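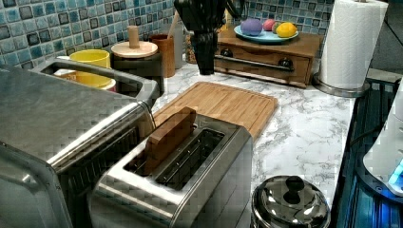
Counter left of the sink, toaster oven and two-slot side by side.

Mosaic backsplash behind countertop appliances: reseal or replace?

grout_line_7
Looking for opinions on the section behind the toaster oven. Small square mosaic, mottled blue/teal/gray, darker grout. The counter is a white marble pattern. The tile was set by the previous owner and I have no record of the grout type or whether it was ever sealed. I have a bottle of Welteck penetrating sealer left over from a shower job. Is it suitable for a kitchen wall, and do both toasters need to move to another counter first?

halfbushel
Test before you seal. Put a few drops of water on the grout and wait 15 minutes. If the grout darkens, it is absorbing and will take a penetrating sealer. If the water beads, it is either already sealed or it is epoxy, and the product will sit on top and haze.

Clean with a neutral cleaner first. No vinegar.

tamarack
Agree on the test. I would look at the appliances before the grout. The manual for my oven (a Plesitz) asks for 4 inches of clearance at the back and nothing stored on top. You have a small box sitting in the recess on top of yours and a yellow cup right behind it. Both should go somewhere else before the oven is next switched on.

grout_line_7
Box and cup noted. They can go in the cupboard. The recess is a convenient size, so things end up in it.

halfbushel
The two-slot is a separate matter. It has a wooden toast slice standing in the near slot. Fine as a display, but I would unplug the thing while it's in there.

grout_line_7
It is from a play food set and it lives there between breakfasts. Unplugged by default.

costline
Disagree with the clearance concern as far as the tile goes. Ceramic or glass mosaic will not notice a toaster oven. Cement grout won't either. What suffers is anything organic nearby, so wood and paper. The bamboo board lying flat behind the two-slot is the item I would relocate. Repeated heat on one side will cup it, and the crumbs collect in the groove. Stand it on edge at the other end of the counter.

tamarack
The tile is fine, granted. The sealer may not be. Some of them yellow with heat. Check the Welteck data sheet for a maximum surface temperature.

costline
That applies to topical sealers. A penetrating one leaves no film to yellow.

tamarack
It leaves film if it isn't wiped off, and mosaic has a lot of joint to wipe. I did mine with the Rangel product and spent 2 evenings buffing haze off the tile faces.

halfbushel
Work in small areas and wipe at the time stated on the label. With joints this close together, a small artist's brush beats the roller bottle.

pantryshelf
Off topic: is the low drawer box under the teal plate something you bought? Two round knobs plus a long bar handle on a single drawer is an unusual combination. I have been looking for one to hold tea.

grout_line_7
Secondhand, no label. The bar handle was on it when I got it. I pull by the bar and ignore the knobs.

pantryshelf
Costeck used to sell a plain version with knobs only. Might be the same carcass. What are the inside dimensions?

grout_line_7
Will measure when I clear the back row (canister, utensil cup, jars) for the water test.

costline
Leave the row out from the wall for a day after sealing. Wooden lids pick up solvent smell.

grout_line_7
Water test done on three joints low down behind the oven. Two darkened within the 15 minutes — the third beaded. Possibly grease on that one. Will degrease and repeat.

halfbushel
Grease is likely. Retest after it has dried overnight, and don't seal until all of them agree.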